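Filed under: Pens & Markers / Guides / Baton refillable fineliner

Print this page | E-mail this page

4. Filling the pen and first use

The Baton is supplied dry. Fill it with Sornia water-based ink only. Pigment inks made for dip pens will block the feed.

4.1 Before you start

Wash the barrel, feed and cap in lukewarm water and leave them to dry. Do not wash the nib unit. Cover the work surface with scrap paper – spilled ink will stain most unsealed surfaces.

4.2 Filling

1. Unscrew the barrel from the grip section, turning counterclockwise.
2. Draw ink into the syringe up to the 3 ml line.
3. Hold the barrel upright and add the ink slowly along the inside wall.
4. Screw the grip section back on until it stops. Do not use pliers.
5. Stand the pen nib down in its cap for 12 minutes.

CAUTION: Do not fill past the line. The air space above the ink is needed to balance pressure.

NOTE: If the ink has been stored below 50 °F, let it reach room temperature before filling.

4.3 Starting the line

6. Draw slow loops on smooth paper until the line is even. Hold the pen nearly upright.
7. If no ink appears, tap the grip section lightly against your palm and repeat step 6. Never shake the pen.
8. Test the line on the paper you plan to use. Rough watercolor paper wears the nib and may spread the ink.

For layered work such as patterns that will be colored in later, let the ink dry fully before adding colored pencil or marker.

4.4 Changing the nib unit

9. Wrap the nib unit in a tissue and pull it straight out. Do not twist.
10. Push the new unit in until the collar sits flush – a gap here will cause leaks. 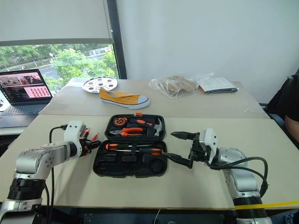
11. Repeat steps 6 to 8 with the new unit.

4.5 Storage

Store the pen flat with the cap on. If it will not be used for more than a month, empty the barrel and rinse the feed.

Get pen care tips and new product news by e-mail. Sign up for the Lulteo newsletter.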